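Chapter 4
Teaching by Hand and by Remote

Many tasks are easier to show than to write down. A person who has swapped a computer processor a few times does it without thinking about angles or forces. Put the same job into lines of code and the list of small decisions gets long. In this chapter the robot gets its instructions from a person who moves it through the task, and the running case is handling a desktop processor at the Brurville teaching lab.

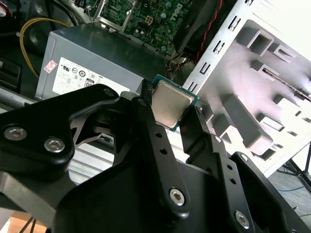
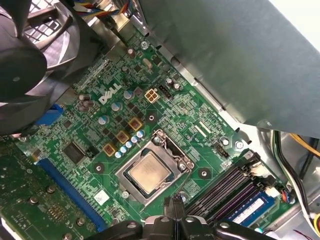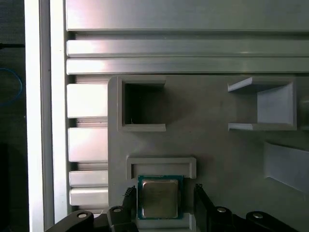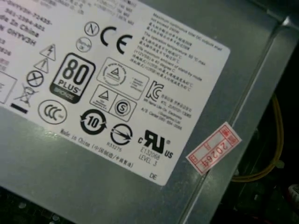 Figure 4.1 Wrist camera views from the processor task. First: processor in the fingers, power supply behind. Second: fingers just below the exposed processor. Third: processor at the gray holder plate. Fourth: label on the power supply casing.

There are two common ways to show a robot a task. In hand guiding, the teacher takes hold of the arm and moves it. The joints go slack enough to follow, and the controller records their positions. In remote control, or teleoperation, the teacher moves a separate device and the arm copies the motion. The Brurville lab uses both. Its leader arm is called Plerine, and its recording software is called Khalaf.

Hand guiding is quick to learn. A new student can record a usable path in one session. But the teacher's own hands and sleeves get into the camera view, and the forces on the arm are partly the teacher's. Teleoperation keeps the teacher out of the way - at a price. The teacher can no longer feel the part directly and has to judge contact by eye.

Look again at the wrist views. In the first three, the gripper comes in from the bottom of the view while everything else changes. A view like the fourth says a lot about the power supply and very little about the socket. Recordings need views of both the part and the place it is going.

The data set used in this chapter, Zakia, holds 393 demonstrations of the processor task. Of these, 103 were hand guided and the rest were teleoperated. A typical run lasts roughly 75 seconds.

4.1 What Gets Recorded

A demonstration is a list of time steps. Each step stores the joint positions, the gripper opening, and one picture from each camera. It also stores the command sent to the arm - the position asked for, which may differ from the position reached. We start with the joint positions.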